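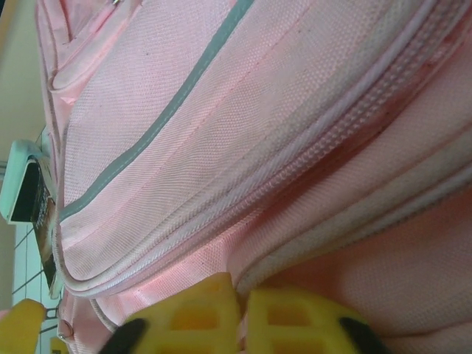
Subject: Re: Unity ceremony outdoors, and the reading order
List: celebrants-exchange

I've held off answering this until I had looked back through my own notes, because I have changed how I do these in the last couple of seasons and wanted to be sure I wasn't giving the old version.

The earlier message said:

> I have a couple marrying at Buchanan in February, on the lower terrace
> by the water. They want a candle lighting, two readings, a ring warming
> and their own vows, and they would like the whole thing done before
> the string duo packs up. They have also asked whether their parents can
> stand with them the whole way through. I've done candles indoors many
> times but never on a terrace. Has anyone made it work, and what order
> do you put everything in? I don't want to talk them out of things they
> care about. Also, what do people do about sound at that site? The
> venue told me there is power "nearby."

Taking the candle first. I have tried it outdoors nine times and it stayed lit for the full ceremony twice. Both of those were in walled courtyards. The tall glass sleeves help with the center candle but do nothing for the tapers, and the tapers are what the couple have to carry across. I did one at Trarkmont where the groom's taper went out three times and his mother came up with a lighter. Everybody was kind about it. The couple told me later that they wished I had pushed a little harder for something else.

What I do now is show them two other options at the second meeting, with the actual items on the table, and let them pick. Sand is the obvious one and most people have seen it. The one I suggest more often is a shared planting. They each add a scoop of soil to a pot that already has a small tree or a rosemary plant in it, and then water it together. It takes under two minutes, wind doesn't matter, and their hands are doing something people in the back row can see. Put a towel under the table. Soil on a wedding dress brushes off if it is dry, so keep the soil dry and save the water for the end.

If they are set on candles, ask the venue whether they can light them indoors before guests leave for dinner. I've had two couples do it that way and it was a nice quiet moment between the ceremony and the meal.

On the ring warming, it depends on the guest count. Passing rings hand to hand through every row takes much longer than people think. With 12 guests it is lovely and finishes on its own during the first reading. With a full terrace it is still going when you need the rings. For larger groups I have the rings go through the front row only, or I set them in a dish at the welcome table with a card asking guests to hold them for a moment as they come in. Somebody reliable has to stand next to that dish. Tie the rings to something. I use a flat ribbon with a simple bow, and I check the bow myself before we start.

For the order, this is what I would use with the pieces you listed:

Processional
Welcome and a few words about who is there
First reading
Their story (keep it short, the readings carry a lot)
Second reading
Planting or other unity piece
Vows
Rings
Pronouncement
Signing, with music
Presentation and recessional

Some of you put the unity piece after the rings, and I did too for years. I moved it because once the vows and rings are done the guests are ready to clap, and asking them to sit through one more thing makes it feel longer than it is. With it before the vows, the couple have also had a chance to move around a bit and are less stiff when they turn to face each other.

The two readings should not be the same length. If one is a full page, ask for the other to be a poem or a few lines. I ask readers to send me their text and I print it in large type on a card, even when they say they will have it on their phone. Phones go dim in direct sun and they lock themselves.

On the parents standing, I'd say yes to part of it. Have them walk in with the couple and stay standing through the welcome. Then thank them by name and let them sit. I've had parents stand for an entire ceremony once, and one of the fathers was clearly uncomfortable by the second reading but would not sit down in front of everyone. If the couple want them close, put four chairs at the front, angled in, and it looks the same in the photographs.

Now the sound. I have worked that terrace at Buchanan, and "nearby" means an outlet on the outside wall of the boathouse, up a set of steps. You would be running a cord across the path that guests come down. I would bring something battery powered. I use a Vavura portable speaker with one headset mic and one handheld on a stand. The handheld is for readers and for the vows. It has run through a rehearsal and a ceremony on one charge for me, but I charge it overnight anyway and I carry the lead. Put a foam cover on each mic. The breeze comes off the water in the afternoon and without a cover that is all anyone will hear.

Stand the speaker forward of where you are standing, off to the side, and check it by walking to the last row while somebody else talks. If the duo is playing on the same terrace, agree on a signal with them. I raise my folder slightly when I want them to bring it to a close.

Somebody also asked off list what Hadora charges now that they have redone the garden. I was quoted 1,595 for the ceremony only, with chairs and a two-hour window, and 3,930 if the couple take the garden room as well. That was for the off season. The two hours includes setup, so it is tighter than it sounds. They have seating for up to 80 on the lawn, and the arch is fixed in place, so don't promise anyone it can be turned to face the other way. The gate for suppliers is on the side street and it is locked until 9 in the morning.

A few smaller things that apply to both places:

Bring your own signing table cloth and clips. The venue ones tend to be cut for the big round tables.

Bring two pens that you have tested on the same kind of paper as the license.

Ask where the sun will be at the actual ceremony time. At Buchanan late in the day the guests will be looking straight into it if the chairs face the water. I turn them a quarter to the left, and the couple still get the view behind them.

Have a wet weather plan that has a decision time attached. I ask for a decision three hours before, and I put it in the confirmation email along with who gets to make it. One person only. If it is left open the chairs get set out twice.

Heels sink into the lawn at Hadora after any rain. The couple can warn guests on the invitation or put a basket of heel caps at the gate.

For rehearsals, I've stopped running the whole script. We walk in, stand, practice the handover of the mic and the planting, and walk out. I don't have them say the vows. Half an hour is plenty if everybody shows up on time.

I have a one-page version of the planting wording that I can send to anyone who wants it. Write to me directly and not to the whole list, as attachments get stripped out. There are two versions, one that mentions children and one that doesn't.

I would also like to hear from anyone who has done a ceremony at Trarkmont since they moved the parking – I have one there coming up and I can't tell from the map how far the walk is for older guests, or whether they still run the cart.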